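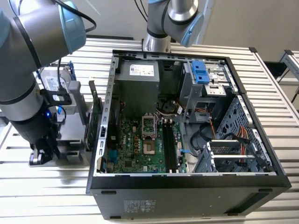

이틀로우 공과학교 로봇 동아리 파소(Fasow)의 작업실은 저녁 무렵이 되어야 비로소 사람 사는 곳 같아집니다. 제가 찾아간 때는 12월, 복도 난방은 벌써 꺼졌는데 작업실 안에서는 누군가 차를 끓이고 있었고, 인사를 다 나누기도 전에 제 손에 컵이 하나 쥐어져 있었지요.

이 동아리가 올해 붙들고 있는 과제는 데브콤 경진대회의 '컴퓨터 조립' 부문입니다. 로봇 팔 두 대가 옆으로 눕힌 데스크톱 본체에 프로세서와 메모리, 확장 카드, 하드디스크를 차례로 끼워 넣어야 하고, 한 번에 주어지는 시간은 16분입니다. 말로 하면 참 간단한데, 집에서 컴퓨터를 한 번이라도 조립해 보신 분이라면 CPU 소켓의 걸쇠를 올려놓고 숨을 참던 그 순간을 기억하실 거예요. 사람도 손이 떨리는 그 일을 기계에게 가르치겠다는 것이니, 학생들이 저녁밥을 자꾸 거르는 것도 이해가 갑니다.

팀장 에푸아 아모아는 제어 프로그램을 맡고 있습니다. 원래는 기계 설계를 하고 싶어서 들어왔다는데, 첫해에 코드를 고칠 사람이 없어 하룻밤만 도와준 것이 그대로 자기 일이 되어 버렸다고 하더군요. "프로세서는 방향이 틀리면 끝이에요. 그래서 집기 전에 늘 같은 자리, 같은 방향으로 놓여 있게 하는 게 먼저였어요." 그렇게 해서 나온 것이 부품 거치판입니다. 네 번을 새로 그렸고, 다섯 번째 도면이 지금 쓰는 판이 되었습니다. 모서리를 잡아 주는 가이드의 간격을 두고 팀원들이 일주일 가까이 입씨름을 했다는 이야기를, 아모아는 꽤 즐거운 추억처럼 들려주었습니다.
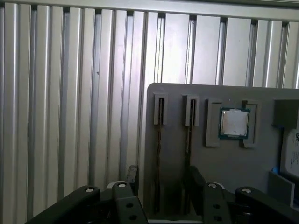
모서리 가이드 사이에 놓인 프로세서와 그 앞의 검은 그리퍼. 왼쪽으로 좁고 긴 홈이 난 거치대가 보인다.

지도를 맡은 압둘라만 아크팔루 선생님은 좀처럼 먼저 답을 주지 않는 분입니다. 학생이 질문을 들고 오면 우선 연습 기록부터 펼치게 하시지요. 지금까지 쌓인 연습이 200회인데, 잘된 날보다 안된 날의 메모가 훨씬 길고 자세합니다. 케이블에 걸려 멈춘 날, 카드가 비스듬히 들어간 날, 그리고 까닭을 끝내 못 찾아 물음표만 크게 그려 놓은 날도 있었습니다. 선생님은 그 물음표가 제일 마음에 드신답니다.

본선은 봄에 이사하쿠 회관에서 열립니다. 아모아는 메모리를 끼울 때 누르는 힘을 아직 더 다듬어야 한다며, 제가 외투를 입는 동안에도 화면에서 눈을 떼지 않았습니다. 저는 식은 차를 마저 마시고, 다음 연습이 시작되는 것까지만 보고 가겠다고 하다가 그만 막차 시간을 놓칠 뻔했습니다.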